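Linen drive: sorting and boxing

The Prenau linen drive closed in October with 80 pieces in hand. Most are plain, dark cloths. The ones with a blue band and a pale gray border go in the Karagiannis lot — keep them together.
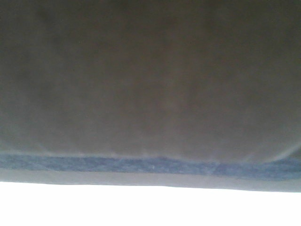 Packing

Use the tall brown cardboard boxes and work at the white table. Fold each piece in half twice, border side out.
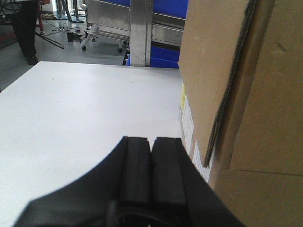 Four boxes go to Tralari first, and the rest stay on the shelf until the next pickup. Write the lot name on the top flap. Old shipping labels can be covered with plain paper.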